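Estley Community Help – Home and Laundry

Musty smell from front loader, even right after an empty hot cycle

Asked 2018-03-07

Hi all, I hope this is the right section. We moved into a rental in Statby and the place came with a front-loading washer, which I was thrilled about after years of hauling quarters to the laundromat. The trouble is the smell. It's sort of like a wet dog that has been sitting in a basement, and it gets into the towels worst of all. Shirts come out okay if I hang them up quickly, but towels smell bad again the second they get damp.

So far I have run it empty on the hottest setting twice, once with vinegar and once with one of those cleaning tablets. It was better for a couple of loads both times and then came right back. I use the cap on the detergent bottle to measure and fill it to the top line. The landlord says it "just needs to be used more," but I do four or five loads a week with two kids, so I can't see how that's it!

Is there something I should be cleaning that I'm missing? I'd rather not spend 200 dollars on a repair visit if it's something I can do myself on a free afternoon. Thank you in advance, and sorry for going on.

3 answers

Answer 1
Check the filter. Ours had a sock in it.

Answer 2
Vinegar is fine, I use it every load and never had a smell. Maybe your towels are just old? You could try washing them twice. Also 200 for a visit sounds high, the guy who came out to us from Mogensen charged 100 and that was with a new hose.

Answer 3 (marked helpful by the asker)
Oh, I feel for you, I fought this same smell for most of a year when we lived over in Brullimgate, and I tried every tablet on the shelf before I got anywhere. I think you have more than one thing going on, so let me go through what worked for us, and forgive the length.

First, the detergent. Filling the cap to the top line is a lot for a front loader – they use so little water that the extra soap doesn't rinse away, and it builds up in places you can't see and goes sour. I went down to two tablespoons of the high efficiency kind and my towels came out softer within a week or so. Skip the fabric softener on towels too, at least until the smell is gone.

Then the filter, as the first person said. It's usually behind a little flap low on the front, though not every model has one you can get at, so look in your manual. Switch the machine off and let the water cool, put a shallow pan and an old towel down, and unscrew it slowly. There will be more water than you expect! Mine gave up hair ties, a dime and a kind of gray jelly I'd rather not think about again.

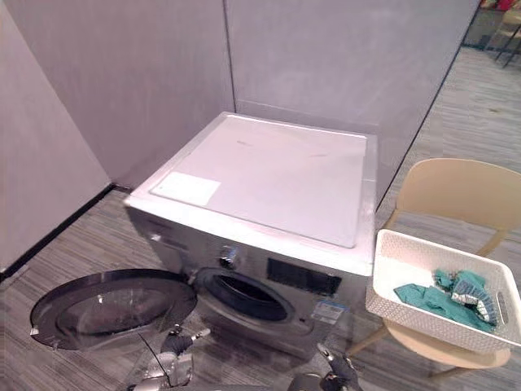

The rubber gasket is where I'd spend most of your afternoon. It has a fold in it that holds water and lint, and the bottom of the fold is the worst part. Swing the door all the way back, the way it is in the photo, so that you can get both hands at the thick black ring without bumping your elbow on the glass. Pull the fold gently toward you and wipe inside it with a rag and warm soapy water, all the way around, and keep going until the rag comes away clean (I went through five). If there are black spots that won't budge, lay a rag with a little diluted bleach on them for half an hour with a window open, then rinse very well. Please don't use bleach anywhere near where you've used vinegar, the fumes are dangerous. Wipe the inside of the glass too, there's often a slimy line where it meets the rubber.

After that, pull out the soap drawer, scrub it in the sink, and run one more hot empty cycle with nothing added. From then on I leave the door open between loads, unless the little ones are around and could climb in, and I dry the gasket with whatever towel is headed for the hamper anyway. The towels you have now may need a hot wash with no softener and a good long dry before they come right.

Comment from the asker:
Thank you so much for all of this! I did the fold last night and the rag was disgusting. No flap on mine that I can find, so I'm asking the landlord for the manual. Going to try the two tablespoons starting with tonight's towels.

Reply to comment:
So glad! Give it 21 days or so of the smaller amount before you judge the towels, mine took their time.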